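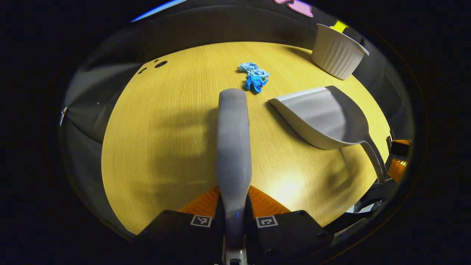

Keith Nuttall wants the tilt test moved ahead of the surface checks, on the grounds that a table that fails on stability comes off the floor whatever its top looks like. The order below has been changed to suit. Item numbers from the old sheet no longer apply.

Seltberg Dining Hall
Furniture inspection, round tables and stacking chairs
Date: 15 Apr 2010
Inspected by: Lai-ching Peng
Checked by: Derek Sedgwick

Marks: P pass, F fail, M monitor, N/A not applicable. A comment is required for every F and M.

Section A. Stability

A1. Table stands level without packing under the feet. M
Comment: Tables by the north door rock slightly. The floor dips at the threshold. Feet adjusted, but the adjusters are near the end of their travel.

A2. Downward hand pressure at the edge does not lift the opposite foot. P

A3. Center column tight to base plate. F
Comment: 2 columns loose. Both tagged and moved to the store. The bolts turn without biting, so the threads need to be looked at before new bolts are ordered.

A4. Top fixings present and tight. P
Comment: Several took a quarter turn. Do not use a power driver on these. The inserts strip.

A5. Floor glides fitted on all feet. M
Comment: Replacement glides are the Girkitz push-in type and sit a little higher than the originals. Change the full set on a table or leave it alone.

Section B. Tops and edges

B1. Surface free of chips, blisters and lifted areas. P

B2. Edge free of splinters and sharp points. F
Comment: One edge damaged where tables are rolled through the serving doorway. Taped for now. Tape is not a repair and is to be off by the next inspection.

B3. Surface clean, no sticky residue. P
Comment: Residue from old place labels removed with warm water and dish soap.

B4. Underside free of gum, staples and exposed screw ends. P

Section C. Chairs

C1. Frame welds sound at seat and back. P

C2. Seat shell free of cracks. M
Comment: Hairline marks at the rear fixing on the older Deltura chairs. Flex the shell by hand when checking. Some marks are only scratches in the finish and do not open.

C3. Stacks no more than 3 high in the corridor. F
Comment: Taller stacks found outside the kitchen. Taken down during the inspection. Colin Hollis to speak to the evening crew.

Section D. Layout

D1. Clear path of at least 1000 mm to each exit, chairs pulled out. P
Comment: Measured with chairs in the occupied position. Previous sheets were measured with chairs pushed in, so the readings cannot be compared.

D2. No table placed across a door swing. P

D3. Folded tables secured in the rack. N/A
Comment: Rack out for repair at Lightfoot.

Follow-up

A3, B2 and C3 stay open. Tagged tables are not to go back into use without a signature from Derek Sedgwick. Full inspection repeats in September.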